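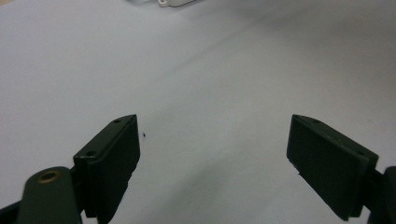
Zwischenbericht zum Projekt Nachbarschaftswerkstatt Soltovlow, Stand April

Liebe Frau Huenchumán,

zuerst einmal ganz herzlichen Dank für Ihre Geduld, denn eigentlich sollte dieser Bericht schon früher bei Ihnen sein. Der Winter war voller, als wir es uns bei der Antragstellung vorgestellt hatten, und das ist ja eine schöne Art von Verspätung!

Unsere Kurse laufen inzwischen in sieben Gruppen. Besonders gefragt ist weiterhin das Nähen am Montag, das Pilar Garrido leitet, dicht gefolgt von der Fahrradgruppe - dort mussten wir sogar eine Warteliste anlegen. Die Holzgruppe hat sich neu sortiert und trifft sich nun abends, was den Berufstätigen sehr entgegenkommt.

Von den bewilligten Mitteln haben wir bisher 1.070 Euro für Material und 700 Euro für Honorare ausgegeben. Die Firma Godoy hat uns beim Stoff einen guten Preis gemacht, sodass 400 Euro übrig sind, die wir mit Ihrem Einverständnis gern in die Kinderbetreuung während der Kurse stecken würden. 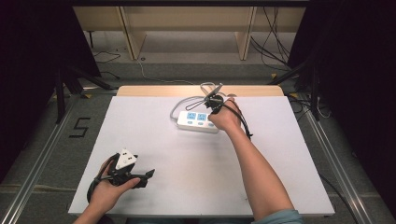
Am Arbeitstisch, mit weißer Steckdosenleiste

Sorgen macht uns noch die Heizung im hinteren Raum. Eliseo Jaramillo steht deswegen mit der Hausverwaltung in Kontakt und hofft auf eine Zusage vor dem Sommer. Bis dahin rücken wir vorne eben etwas zusammen.

Über Ihren Besuch würden wir uns sehr freuen, Kaffee gibt es immer.

Mit herzlichen Grüßen
Lautaro Cabral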